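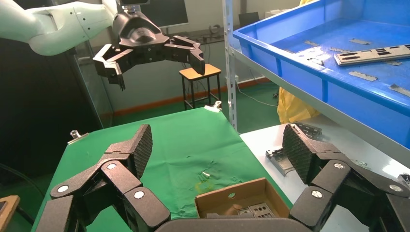 The case against the lidded parts bin

Most advice on small workshop storage assumes that the main enemy is dust. Buy bins with lids, label the lids, stack the bins. I followed that advice at the Furnival unit for a long time and I now think it is wrong for flat metal parts, brackets and bars, which make up nearly everything we handle.

My position is that parts in current use should live in open trays on open shelving, next to the bench, at a height where the contents can be read from standing. Lidded bins should be kept for stock that is not expected to move within the month.

The first reason is retrieval. A lidded bin takes two hands, and the lid then needs somewhere to go, usually the bench, usually on top of the part you were working on. A tray takes one hand. Chelsea Bickerstaff timed this last August using our own job cards. Over 40 retrievals, the open tray was quicker in all but two, and both of those were cases where the part had been put on the wrong shelf.

The second is length. A slotted bar does not fit in the standard bin, so in a bin system the bars go in a corner, upright, and the plates that belong with them go elsewhere. One large tray will take a bar laid flat with its plates beside it. The kit stays together. If a plate is missing, the gap is found before assembly starts.

Sheila Mapplebeck, who ran stores at Stedham before she came to us, holds the opposite view and has put it to me in writing. Her objections are fair. Small parts migrate in a large tray. Two plates differing only in hole spacing look identical from above. An open tray invites people to drop things into it that have no business there. I accept all of this. The remedy for the second is a paint mark on the edge of the plate. The remedy for the first and third is to empty the tray at the end of each job, and we are not good at it.

On cardboard I have less patience with the purists. An open carton at the front of the bench is an adequate holding place for the parts of one job. It costs nothing and it does not scratch plate. It should not be allowed to become permanent. Once a carton has been on the bench for 8 working days it is storage, and it is bad storage, being soft at the corners and unlabelled. Break it flat and move the contents.

The bench surface matters more than the container. Bare tops are noisy, and a small fitting set down on one will travel. Cloth stops it. The cloth must be held at the edges, and for this I recommend metal clips over tape, as the cloth has to come off for washing. It will stain regardless. Wrinkles are a nuisance under anything that needs to sit level, so pull it tight before measuring.

Our parts list currently runs to 2457 lines, of which 1089 were not touched in the past year. Those belong behind lids, on the far wall, and Sheila may label them as she likes. The remainder should be where the hand expects them.

I would add one point on shelving. Leave the shelf below the tray partly clear. A bracket waiting for its fixings needs a place that is neither bench nor tray, and if none is provided it will end up on the stool.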